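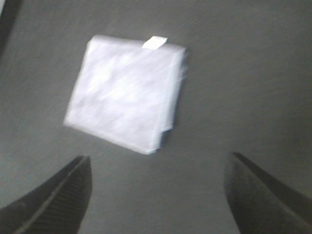
Hesance wants $563 a month to put a robot arm in the back of a small restaurant, and I've now read its sales packet three times looking for the reason. The package is called Kenska. It comes with the arm, a gripper, a camera near the wrist and a "table prep library," meaning a list of small chores the company says it can teach the machine. First on that list is handling folded napkins. Fine. A folded paper napkin is a harder thing to pick up than most salespeople will admit. The layers along one side spread into several thin edges, bits of ragged paper stick out, and a pair of ribbed fingers has to close on all of it without pulling the pad open. I'd like to know how often they manage it. The packet doesn't say.

It does say 314. That is the number of "successful handling events" in the company's March trial, and it's printed in very large type. I asked how many attempts there were. The reply told me the trial had "exceeded internal targets." If there were 320 attempts, I'm impressed. If there were 900, I'd be paying for a machine that leaves napkins on the floor all night, and somebody on my payroll would be picking them up.

I don't think the people at Hesance are lying. I think they're selling the part that works in their own room, on a plain gray surface with hardly anything on it. My counter on a busy night has wet rings, receipts, a stack of menus and a bus tub that someone set down for a second an hour ago.

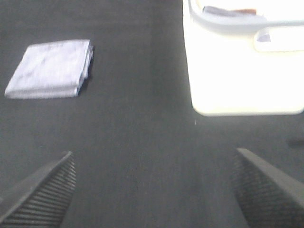
*A folded cloth, a white object to its right, and plenty of open space between them.*

Give me that much open space and I could get through the prep quickly too. What I'd want tested is the crowded version, with cloth and paper mixed together and things pushed up against each other. Kenska's contract calls this "environment adaptation" and bills it separately, after the first 28 days.

Then there's the term. You sign for nine months. A competing service, Alemneh, at least lets you send the arm back after the first month, though its list of chores is shorter and its paperwork is just as fond of big numbers with nothing under them.

Supporters will tell me the technology improves every year and early customers get the best price. Maybe so. I heard the same speech about the ordering tablets now sitting in a drawer under our register. If Hesance believes in this product, it can print the failures next to the successes and let me pay by the finished tray. Until then I'll keep folding.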